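FOR IMMEDIATE RELEASE
12/4/18

Cesto opens its block library at the Gritis building, and you can borrow from it free

Hi, it's me again, the person who writes everything that comes out of Cesto, from the bin labels to the newsletter. I get to share good news this time! Our block library is open. It has 1000 loose building blocks, sorted by shape and color, and any school, daycare, after-school club or grandparent in the Wulik area can sign out a set and take it home.

We've wanted this since July, when we cleared out the back half of the Gritis building and found out how much shelf space was hiding behind the old display cases (a lot, and also a sink). The shelves are up now, the bins are labeled, and there are two big tables where you can dump a set out and try it before you decide. Please do dump it out. That's what the tables are for.

Sets come in canvas bags with a card listing what goes inside. The starter bag is cubes and planks, the middle one adds arches and cylinders, and the big one, which we call the Pathirana bag after the street we used to be on, has a little of everything. You keep a bag for 2 weeks, and you can renew it once if no one else is waiting.
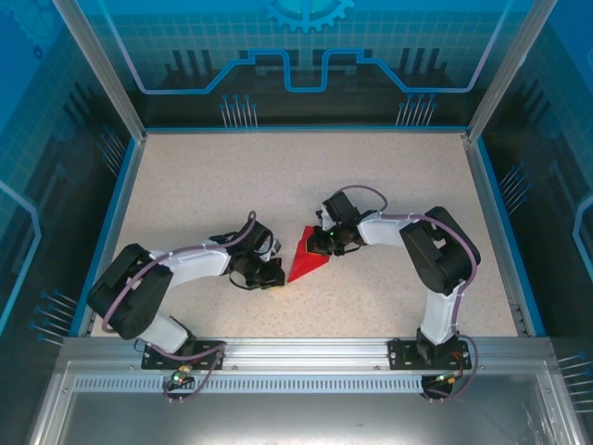

My own favorite bin is the one with the wedges, and I'll talk about wedges to anyone who stands still. Kids go for cubes first and then get stuck, and a wedge gets them going again: it's a roof, a ramp, a slice of cheese, the front of a boat. A bright red one with a pointed end, like the one between the two grippers, makes a very good roof, and if you lay it down you've got a ramp for a toy car. Put two back to back and there's your mountain. We made sure the middle bag and the big bag both have plenty.

Bringing things back is easy. Put the blocks in the bag, check the card, drop the bag in the bin by the side door. If a piece has gone missing, write it on the card and we'll fill the gap from our spares. There are no fines. If a block comes back chewed, please just tell us so we can pull it.

We're open Tuesday through Saturday from 9 in the morning until the lights go off at suppertime, in room 209, up the ramp and to the left. Bring something with your address on it the first time and we'll make you a card while you wait. Teachers who want several bags at once should ask at the desk a week ahead.

Questions from the press, or from anybody, can go to the Cesto front desk. I'm usually the one who picks up.

###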